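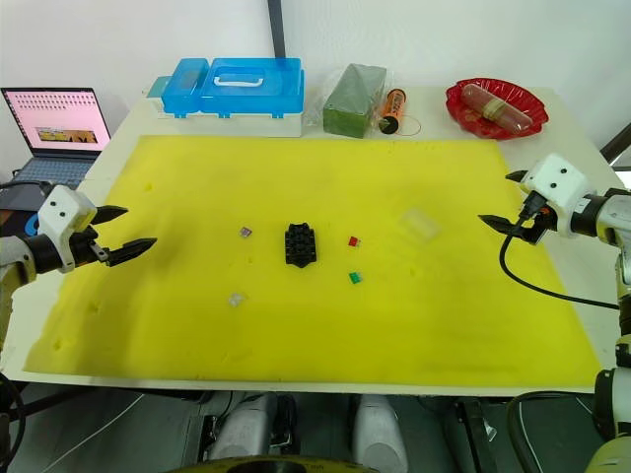

Indesine bench set, head camera view, small-parts sorting task.

Indesine Bench Set for Demonstration Recording

The Indesine is a two-arm bench set for recording manipulation examples by teleoperation. It is supplied by Cikow to laboratories and workshops that need training episodes of small-object handling and do not wish to build their own recording rig.

Arms and grippers
Two arms work inwards from opposite sides of the table. Each carries a white gripper housing with two black fingers. The tips are tapered and serrated. Fingers are a wear part and are sold in pairs. Left and right fingers are interchangeable.

Work surface
The foam mat protects the fingertips when the operator closes too low, a common fault in first sessions. Dents and smudges in the surface do not affect recording and the mat need not be replaced on their account. Replace it when a small part can sink below the surface. The mat is supplied in yellow only. Clear parts show poorly against it from the head position; if the task depends on them, record the wrist views as well.

Recording
Each episode stores joint positions, gripper opening and all enabled camera views against a common clock. Episodes are started and stopped by foot pedal. A rejected episode is marked and kept on disk until the operator clears the session.

Episode files are written in the Rosales format, version 2. Version 1 files can be read but not appended to.

Task sheets
The set comes with 7 task sheets covering picking, sorting, box filling and handover between arms. Sheet 5 deals with small parts such as building blocks and fuse-sized tiles. Objects are not included. Scatter them afresh before every episode and vary which arm makes the first pick, or the trained policy will favour one side.

Cable routing
The gripper cable must have enough slack for full wrist rotation. Check before each session that no loop can catch on the fingers or drag parts across the mat.

Supplied items
Arms, 2
Grippers, fitted, 2
Foam mat
Head camera and bracket
Foot pedal
Task sheets, printed

Not supplied
Table, laptop, objects

Spares and repairs are handled by the Sisberg depot. Quote the serial number on the base plate when ordering fingers or cables.

Page revised 13 October 2019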